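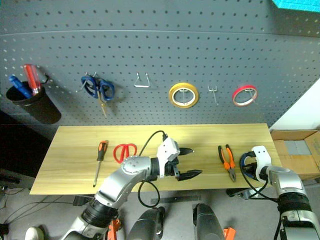
Tool wall cell, head camera view. Both grippers over the table.

Home | Forums | Software | Perception and Planning | Search

Hook occupancy keeps flipping when the arm is in view
Posted by pegrow_k, August 18, 2025

We run a two-arm cell against a gray pegboard. The task planner is Cestley, and it reads a symbolic state from our own perception node: one slot per hook, each slot either empty or holding a named item. The empty slots are the problem. A thin wire hook on a perforated board gives the segmenter almost nothing to work with, and the slot flips between "empty" and "unknown" several times a second. Cestley replans on every flip.

I logged 1,103 state changes in one session. 110 of them matched something that had moved. The detector threshold is already as high as I can set it without losing the scissors.

Is there a standard way to debounce this on the planner side?

---

torque_ripple wrote:

Don't fix it in the planner. Put a hysteresis filter on each slot and publish only on a confirmed change. We hold for 200 ms.

---

mlindex wrote:

I disagree with the fixed hold. It hides the flips and adds latency to the grasp check, where you want the raw value. Keep a belief per slot, update it with a proper sensor model, and let the planner subscribe to the thresholded belief. The grasp check reads the detector directly.

Also, what does the node do with objects the gripper covers? Your arm hides part of the table for most of a cycle.

---

pegrow_k wrote:

It drops them. If the mask area falls under the minimum, the object is deleted from the state and gets a new ID when it returns.

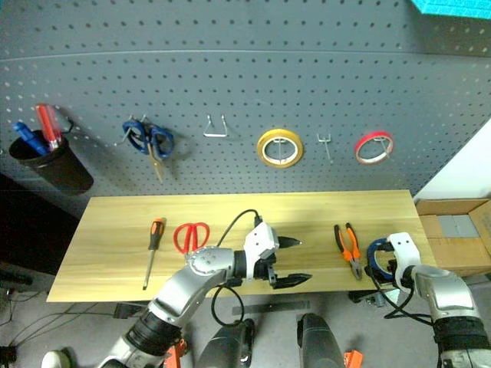 Right gripper close to the blue-handled item at the end of the table.

The item at the right end is the worst one. The detector calls it scissors, then nothing, then scissors with a new ID. Cestley treats the new ID as a second goal object and plans a hang for each.

---

mlindex wrote:

Then the hooks are your smaller problem. Deleting on low mask area is wrong whenever the missing pixels are explained by the robot. You have joint states. Render the arm into the camera, get the expected occlusion mask, and freeze any track that falls under it.

---

torque_ripple wrote:

Rendering the arm won't cover the cables. They loop well above the wrist and aren't in the URDF. I'd dilate the mask and accept the loss.

---

mlindex wrote:

Dilate by how much? Too far and you freeze everything between the arms, including tools that are in plain view.

---

pegrow_k wrote:

Tried the rendered mask on the bench machine, using the Pasichnyk renderer with a small dilation. Replay over 1,000 stored frames: duplicate IDs are gone for the pliers and the red-handled scissors. The right end is still bad. This view has the blue tape there, on edge, with the gripper over part of it.

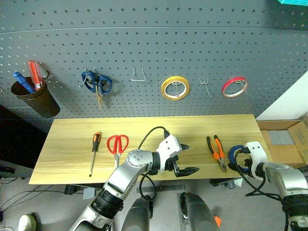 Re: Class labels under partial occlusion

---

torque_ripple wrote:

Your tracker probably associates on class first. If a partly covered roll gets read as blue scissors for one frame, association fails and you spawn a track. Associate on position, and let the class be a distribution on the track.

---

pegrow_k wrote:

Confirmed, the class check comes before the distance check. It was written that way in June for a single-arm setup. Swapping the order now.

---

mlindex wrote:

Do the swap, but keep the class distribution frozen while the track is flagged as occluded. Otherwise a long hold by the gripper will pull a tape roll toward whatever the detector prefers for blue fragments.

I'm still against the 200 ms hold.

---

torque_ripple wrote:

Noted. It has run on our cell without trouble, and it is four lines of code.

---

pegrow_k wrote:

I'll run both on the same log and post the flip counts per slot. The hooks between the tape rolls and next to the blue scissors get separate columns.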